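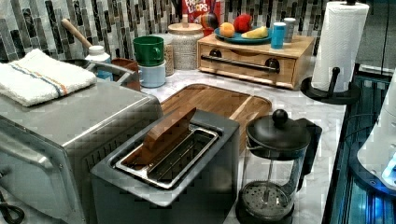

How Does a Toaster Know When to Stop?

From the Kitchen Science pages of the Felville Children's Library, for readers in the middle primary years

A kitchen bench is a good place to learn about heat. Most of the appliances kept there have one main task, and for many of them that task is to make something hot. This page explains how three common breakfast machines do their work: the toaster, the toaster oven and the French press. A French press is also called a plunger.

What is toast?

Bread contains water, starch, a little sugar and some protein. When a slice is heated, the water near its surface turns to steam and escapes. The surface becomes dry and crisp. Once it is hot enough, the sugars and proteins begin to change and join together in new ways. This change is called the Maillard reaction (say "my-yar"). It gives toast its brown colour and its smell.

Water boils at 100 degrees Celsius at sea level. Browning needs a surface hotter than that, so a slice of bread cannot brown properly until its outside has dried. This is why a boiled potato stays pale and a roasted one turns golden.

Toast cannot be turned back into bread. Scientists call this an irreversible change. Melting butter is different: butter that has melted will become solid again when it is cooled.

Inside the toaster

An upright toaster has long, narrow slots in the top. Along the sides of each slot are thin wires or ribbons of metal, called heating elements. When electricity passes through them, they become so hot that they glow orange. The heat travels across the small gap to the bread as infrared radiation, the same kind of warmth that can be felt on the face on a sunny day.

There are other wires inside the slot as well. These form a guard, or cage, that holds the bread upright and keeps it away from the elements.

Many toasters now use a small electronic timer. When the lever is pushed down, the bread is lowered and the timer begins. A magnet holds the lever in place. When the time is up, the magnet switches off, a spring pulls the rack upward and the toast rises. The toaster does not look at the bread or measure its colour. It simply waits for as long as the dial has told it to wait.

Anything in a slot is very close to the elements. Bread and other foods made for toasting are suitable. Wood and paper can scorch or catch fire, and metal cutlery can carry electricity to the person holding it. If a piece of toast becomes stuck, an adult should switch the toaster off at the wall, pull out the plug and let everything cool before removing it.

The toaster oven

A toaster oven is larger and has a door at the front. Food lies flat on a rack or tray, with heating elements above and below it. This makes it useful for open sandwiches with melted cheese, which would drip in an upright toaster.

Its metal body can become hot on the outside too. The openings called vents let warm air out, and they must be left clear. Tea towels and cereal boxes need a place of their own, well away from any appliance that is switched on.

The French press

A French press does not plug in. It has a clear jug, known as a carafe, and a lid with a metal rod through the middle. At the bottom of the rod is a round disc of fine mesh.

Ground coffee and hot water are placed in the carafe and left to stand. Flavour and colour move out of the coffee and into the water, and some parts of the coffee dissolve. When an adult presses the knob down, the mesh pushes the grounds to the bottom. Water can pass through the tiny holes, but most of the grounds are too big. Separating a solid from a liquid in this way is called filtering – a kitchen sieve does the same with peas.

Something to try

Readers may carry out a toast investigation with an adult, who should operate the toaster. Choose 2 slices from the same loaf. Toast one on a low setting and the other on a medium setting, and let both cool on a board. Compare their colour, smell and sound when tapped. Which slice feels lighter? Kitchen scales will show whether your guess was correct.

Words to know

Element: the part of an appliance that becomes hot when electricity passes through it.
Infrared radiation: a form of energy that we cannot see but can feel as warmth.
Filter: a material with small holes that lets a liquid through and holds back solid pieces.
Irreversible: not able to be changed back.

Text by Rhonda Bouchard. Reviewed by Damian Nowakowski.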